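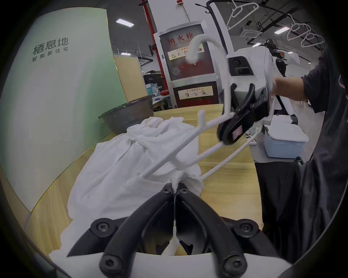 Khrystyna-Mariia Bilyk
Staff writer, technology and law

Internet provider Tirerska has agreed to stop sharing customers' browsing records with advertisers, ending a dispute that began after a subscriber complaint in May.

The company will delete records older than three months and mail notices to the 2000 households in Zodanbridge whose data was passed to the ad firm Stullix. Customers who paid to opt out will get that money back.

3 comments | 600 shares

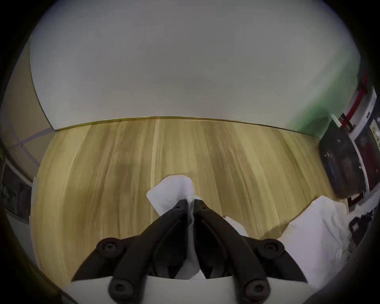
Aurelio Nieto, a lawyer for the subscribers, said the opt-out form was buried in the account settings and should never have carried a fee.

"People thought they had already said no," Nieto said.

Tirerska did not admit breaking any law. A spokesperson said the new terms will be posted before the next billing cycle. Stullix did not return a call asking for comment.

We use cookies to improve your visit. Accept | Manage settings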